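Home Modules Timetable Reading Staff Log in

Search handouts… Go

Reading Fighting Games, Handout 4: Neutral, or Why You Keep Walking Into Things

Coralie McKinnon
Thursday, September 8, 2022

Bring this to the seminar. Last time fifteen of you arrived without the handout and shared one phone between you, and it did nobody's eyesight any good.

1. Where we had got to

Handout 3 dealt with frame data, and most of you survived. You should now be able to say what start-up, active and recovery frames are, and to explain why a move that is "minus four on block" does not mean you lose four health. If you can't, go back and read it again before starting on this one.

We carry on with Praka, the one-on-one fighter we use throughout the module. It is a plain game with a small cast and very little in the way of meters, and for teaching purposes its dullness is a great asset.

2. What neutral is

Neutral is the part of a round in which neither player has the advantage. Nobody is being hit, nobody is getting up off the floor, nobody is stuck in a corner. To a spectator it looks like two people shuffling about and kicking the air. They are arguing about space, and the kicks are the argument.

Three terms to learn:

Poke: a quick, long, fairly safe attack, used to annoy.
Whiff: an attack that touches nothing.
Whiff punish: hitting the other player while they recover from a whiff. Very satisfying, and the reason some people never press a button first. 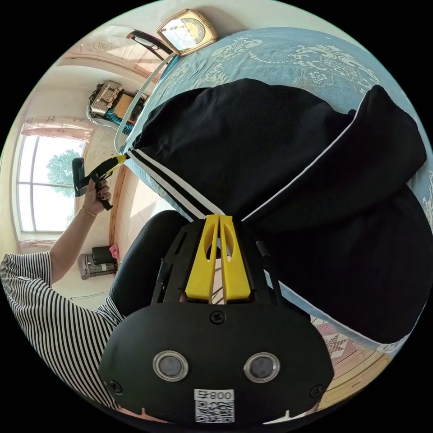

The usual beginner's mistake is to treat neutral as a waiting room for combos. You have learned a long combo in training mode, you are proud of it, and you would like to show it to somebody. So you jump. Jumping in Praka takes 47 frames from leaving the ground to landing, and for nearly all of that time your opponent knows exactly where you are going to come down. A patient player with an upward punch will have time to think about supper.

3. Two characters compared

Tuhiwai is the long-range character. Her standing heavy kick reaches almost half the screen, but its recovery is dreadful. She wants you at the tip of that kick and no nearer. Good Tuhiwai players spend most of the round walking backwards, then complain that they have run out of stage.

Gindar is the grappler. He is slow, he is wide, and his best throw needs him to be close enough to smell you. His whole neutral game is one long walk forwards, interrupted by blocking. He has more health than anyone else in the cast, so he can afford to be hit on the way in, and his players take this as a personal invitation.

Put the two together and you have the clearest neutral match in the game. She has to stop him four or five times. He has to get in once — sometimes twice, if he drops the follow-up. Ask yourself who is under more pressure with 49 seconds left on the clock and the health bars level. There is a respectable case for either answer, and I will be asking for one.

4. Walk, block, wait

Anahera Whitelaw ran the practical sessions in May and set an exercise that I am stealing outright. Play a full set using only walking, blocking and one poke of your choice. No jumps, no specials, no throws. It is tedious for the first two rounds. By the third you should start to notice the spot where your poke only just reaches, and the small twitch forwards people make before they attack. 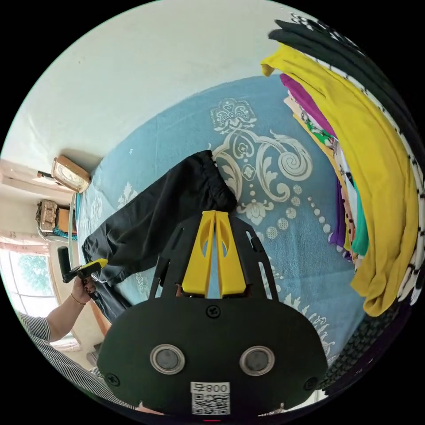 Keep your replays from this. Save them under your own name, please. We still have a folder containing nine files called "new", one called "new new", and one called "Plukon FINAL", whose owner has never come forward.

Two things to watch for when you play them back:

Where were you standing when you were first hit? If it is the same place every round, that is a habit, and your opponent has very likely seen it too.

What did you do straight after blocking? Most of you press something. Most of you should stop.

5. For next week

Write one side of A4 on a single round from your own replays, covering the first exchange of hits and the footwork before it. Losing rounds are welcome and tend to be better reading. "He was spamming" will not be accepted as analysis.

Read the chapter on spacing in the course pack. Skip the section on projectiles for now, as Handout 5 disagrees with it.

Practice room bookings are by the sheet on the door. Bring your own controller if you have one. The left stick on the spare pad drifts, and it drifts towards Gindar.

Shares: 4 Comments (0)

Previous handout | Module index | Next handout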